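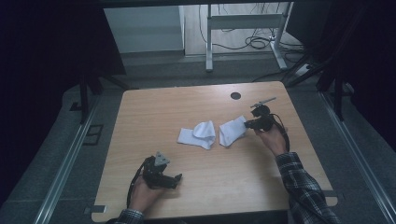 Should police departments be allowed to buy crowd control gear before anyone outside the department has tested it?

I say they should wait, and I'd make the wait a legal one. Put the stuff in front of an outside lab and publish what the lab finds, then let the city council vote on the money.

I got onto this subject in November, when our council here in Brakura approved a purchase of sound devices from a company called Edard. You've probably seen the type -- a big flat speaker on a truck that can bark orders across a parking lot or, turned up, make people want to be somewhere else very quickly. The vote took less time than the argument over leaf pickup that came before it. I was there for the leaf pickup, I admit, and I only stayed because my ride wasn't ready to go.

The packet the council members got was 1167 pages long. I've read more of it than I'm proud of. There are nine pages on what the speakers do to a human ear, and every one of them was written by Edard. I don't think Edard is lying! I just wouldn't let a guy selling me a used truck do the inspection either.

Consuelo Flores was the only council member who asked what volume setting officers would be trained to use. The answer was that the training plan would come later. Later than what? The trucks were already being painted.

Now, I've heard the other side, mostly from my neighbor Wilmer Cáceres, who spent years in uniform and doesn't like my opinion one bit. His point is that when things get ugly downtown, officers use whatever is on the shelf, and if the new gear is stuck in a lab then what's on the shelf is batons and gas. Fair enough. I'd much prefer a loud noise to a baton, and I told him so over the fence. But gas was sold to us as the gentle choice once too, and plenty of people with asthma could tell you how that went.

What bugs me most is the word "harmless." It was in the Edard brochure five times. A thing built to make a crowd turn around and leave has to hurt or scare somebody, or the crowd stays put. So tell us how much it hurts, and for how long, and what it does to a kid on somebody's shoulders or an old man who can't walk fast. If the numbers are good, great, buy the trucks. I'd even clap.

Plandar, the next town over, put its own order on hold until a university hearing clinic can run tests. They expect that to take five months. The sky hasn't fallen on Plandar. I drove through last week and got a very decent sandwich.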